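About Us

Hi, and thanks for stopping by! I'm Padmavathi Menon, and I run Plustent. We're a small shop that sets up robot arms for people who pack things: gift boxes, tea, craft kits, spare parts, that sort of stuff. Most of our customers have never had a robot in the building before they call us, and a lot of them are a little nervous about it. I was too, once upon a time.

I started out on the packing side, taping cartons and hunting for the good tape gun. Then I got curious, took some night classes, and ended up spending more time with the machines than with the tape. Mayu Ueda joined me soon after I went out on my own. She writes most of our motion code and she's far more patient than I am with cables. I do the layouts, the customer visits, the grippers and (sadly) the invoices.

If you came here looking for the usual page about our passion for excellence, I don't have one of those. I'd like to tell you about the time we got something badly wrong, since it explains how we work now better than anything else I could write.

The day the gripper opened

Kandasamy is a gift packer we've worked with for a good while. They wanted an arm that could pick up small cartons, stand them on a table and then load them onto trays. Pretty ordinary job for us! We built the cell around an Indanov gripper controller, tested it in our own shop, and drove it over in June feeling very pleased with ourselves.

It ran nicely for 2 days. On the third morning somebody bumped the emergency stop with an elbow, which happens, and the arm froze with a carton in its jaws, exactly the way it should. So far so good. Then one of the packers reset the stop and pressed start, and the jaws sprang open before the arm had moved at all. The carton dropped, hit the rim of a tray and went skidding across the table toward her hands.

She wasn't hurt. It was a light carton and she'd stepped back. But she could easily have been leaning in to straighten the tray, and the next customer's part might have been a steel bracket. I drove over that same afternoon and we took the cell out of service. I felt sick about it the whole way there.

What we found

My first guess was a bad connector. Mayu's first guess was me. She was closer!

Our startup routine told the gripper to open so it would know where its jaws were. That's fine when the jaws are empty. I'd written it ages ago for a demo, with a person standing by, and I'd copied it into every job after that without giving it another thought. After an emergency stop the controller ran the same routine, whether it was holding something or not. In our shop we'd tested the stop button plenty, but always between picks. We had never once hit it with a carton in the jaws. I still wince typing that.

There was a second problem hiding behind the first. Pressing start did two jobs, clearing the fault and getting the machine going again, so the packer had no chance to look before things moved. She'd done everything we taught her. We had taught her the wrong thing.

We told Kandasamy all of this in plain words, and then we called our other customers and told them too. We had 14 cells out there using the same routine. Every one of them got switched to manual restart until we could get to it. Some of those phone calls were not fun, but only one customer was really angry, and he's still with us.
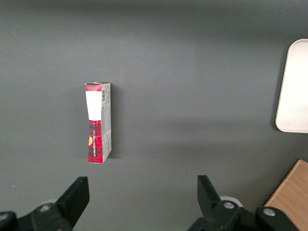
Plustent workshop, June

Mayu and I cleared a bench and spent the rest of the month doing little else but stopping and restarting the arm. We used small printed cartons for it, a red-and-black plaid one among them, along with trays like the ones on the job. We stopped it on the way down, on the way up, with the jaws wide open around a carton, with the jaws half closed, with the power pulled, with the air of two people who'd rather be at lunch. Mayu kept the list, and by the end it had 44 different stops on it. Three of them turned up things we hadn't thought of, including a nasty one where the jaws would squeeze again after a restart even though the carton had already slipped.

Here's what changed. The gripper now stays exactly as it was when the stop was hit, and it won't open or close until a person tells it to. Clearing a fault and starting up are two separate buttons, and they're far enough apart that you can't get both with one hand. The first move after any restart is slow, and the arm goes up and away from the table before it does anything else. If the jaws don't feel what they expect to feel, the whole thing waits and puts a message on the screen, in normal words. (The old message was a number. I'm not proud of that either.)

We call the package of changes Tranum. It was the name of a folder on Mayu's laptop and it stuck. Every cell we sell has it, and every older one got it free.

How we work these days

We test with something in the jaws, always. Before a cell leaves our shop, somebody who didn't write the code gets an afternoon to try to break it, and if it was my code, that somebody is Mayu, who enjoys it a bit too much. Then we go to your place and do the stops again with your own people pressing the buttons. It takes longer than it used to. We'll be in your way for a while, so please have coffee.

After 90 days we come back and ask the folks who really use the machine what it does that bugs them. Small weird stuff is what we want to hear! A jaw that twitches at startup, a beep no one can explain, a restart that feels too quick. The packer at Kandasamy told me afterward that she'd seen the jaws give a little jump on the first day and figured it was normal. I'd have given a lot for that phone call.

And if something does go wrong with one of our cells, hit the stop, leave it alone and call. You'll get me or Mayu. We don't charge for safety calls, and we won't make you feel silly if it was only a loose plug.

Come say hello

The workshop is open to visitors most weekdays, and you're welcome to bring a few of your own boxes so we can see how the arm likes them. Odd shapes are great, and crumpled ones even better. Drop us a note through the contact page first so one of us is in.

Padmavathi

Page last updated Thursday, September 17, 2026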